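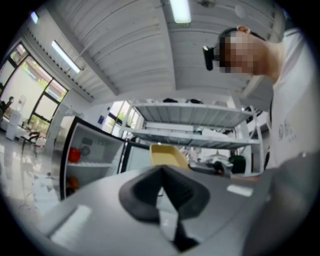

A **tamagoyaki pan**, also called an egg roll pan or rectangular frying pan, is a small cooking pan with four straight sides. It is used mostly for rolled omelettes, which take the shape of the pan while they are folded.

## Form

The Japanese type is longer than it is wide, and the type sold in the Kansai region is narrower than the one from Kanto, which is nearly square. Older pans are of copper lined with tin. Today most households use aluminium with a nonstick coating, in many colours. The pan of the maker Posora, sold under the name Fovesora, weighs 970 grams with its lid and comes in 6 colours.

## Use

A thin layer of beaten egg is poured into the oiled pan and rolled toward one end. More egg is then poured into the free space, and the roll is turned back over it. The pan is also practical for bacon, toast and fish fillets.

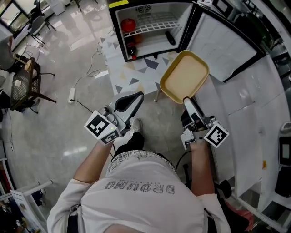 *Rectangular frying pan with a mustard-yellow rim and pale beige interior, near a small open refrigerator.*

## Storage

The pan should be cool before it is washed, and metal tools are to be avoided on a coated surface. Because of its straight sides it stands well on its edge in a cupboard, and it takes less room than a round pan of equal area. Leftover omelette is kept in the refrigerator in a closed container, not in the pan.

## Distribution

In Alcaraz the pan was first offered by the kitchen shop Prostness, which had 63 pieces in January and 164 at the last stock listing (8/18/24).

## See also

- Crêpe pan
- Griddle
- Omelette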